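Open day at Cirnus, Drestum
Posted 4 March 2019

The invitation promised "a full working day in the life of a service robot," and in fairness we got most of one. It ended at ten past two.

Cirnus occupies a low building on the far side of Drestum, past the bus depot, with visitor parking for three cars and a sign asking the rest of us to be considerate. I was considerate in front of a tile warehouse and walked back. There were 12 of us on the afternoon tour, mainly people who run hotels or clean them, plus a retired couple who seemed to go to every open day in the county and had opinions on the coffee.

Our guide was Bujar Angelovski, who looks after testing. He started in the workshop, where a row of bare machines stood on blocks having their wheels spun. Then came the part I'd driven over for, the Umano, a mobile robot with two arms that is supposed to reset a lounge or breakfast room after the guests have gone. It carries cups, wipes tables and puts chairs back where they belong. It weighs 89 pounds without the battery. I asked what it weighed with the battery and was told I'd like the next room.

The next room was the endurance test. A Umano was pushing the same dining chair under the same table, pulling it out, and pushing it in again. It had done 2,750 cycles that morning when we arrived and was due to stop at 3,000. It had the air of a man working out his notice. The chair was a plain upright thing with no arms, and it went in beautifully every time. Several of us filmed it.

After lunch (sandwiches, a decent soup, the coffee as reported) we moved to the company lounge for the live demonstration. The furniture in there is a good deal nicer than the test chair: upholstered armchairs with dark curved frames, standing close together at a dark wooden table, with a marble ledge and some planting along one side. I remember thinking that they would be awkward even for me.

The first chair went in. The second went in at a slight angle, which Bujar put right with his hip in a way that suggested he'd done it before. The third met its neighbor, arm against arm, and stopped. The robot did not. It leaned. There was a creak, and then the whole row began to travel in the direction of the ledge, with the table coming along for company. A woman from a guesthouse said "oh," quite softly. Bujar walked over and hit the red button, and the Umano stopped with both arms out like somebody who has forgotten what they came in for.

No one was hurt and nothing broke. We were all behind the tape. But the tape was a strip on the floor, and the table had been heading for it too.

I'll give Cirnus credit for what came next, as I've been at demonstrations where a fault of that sort gets called a feature and everyone is hurried toward the gift bags. Bujar canceled the rest of the program, pulled the log up on the wall screen and went through it with us while the thing was still standing there. The explanation, as I understood it, goes like this. The robot decides it has hit something when the push suddenly gets much harder. In the test room, that works: a chair meets a table leg, the force jumps, the robot lets go. In the lounge the chair met another chair, which slid. The force crept up a little at a time, and the software – they call it Morris, I didn't catch why – took this for a heavy chair on a sticky floor and pushed harder to help.

There was a second limit, a flat ceiling on force that should have ended the matter regardless. It had been raised in November for a customer with very heavy furniture and had not been lowered again. Bujar said this in a level voice while looking at a colleague by the door, who was looking at the soup.

The retired man asked why the endurance test hadn't caught it. Bujar said because it was one chair. You could hear people writing that down.

They're putting the ceiling back and locking it behind a second sign-off, and the test room is to get a full set of armchairs, placed as badly as guests place them. There will also be a proper barrier for visitors. I asked whether I could come back for the rerun and was told to expect a date by email. I haven't had one yet, but I'd go, and I'd leave earlier to get one of the three spaces.

As for the lounge, it still had to be usable by three, when the sales people wanted it. The Umano was wheeled off to the workshop with its arms folded, and the chairs were put back by hand, front edge of the seat, both hands, one at a time. 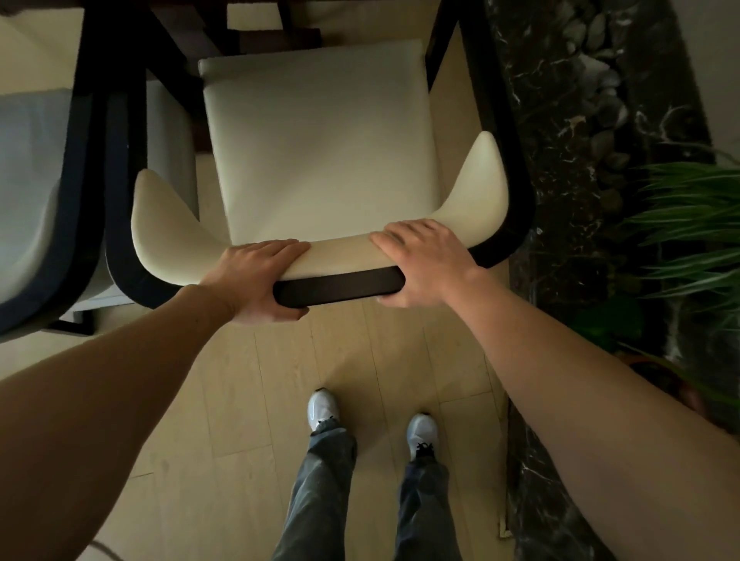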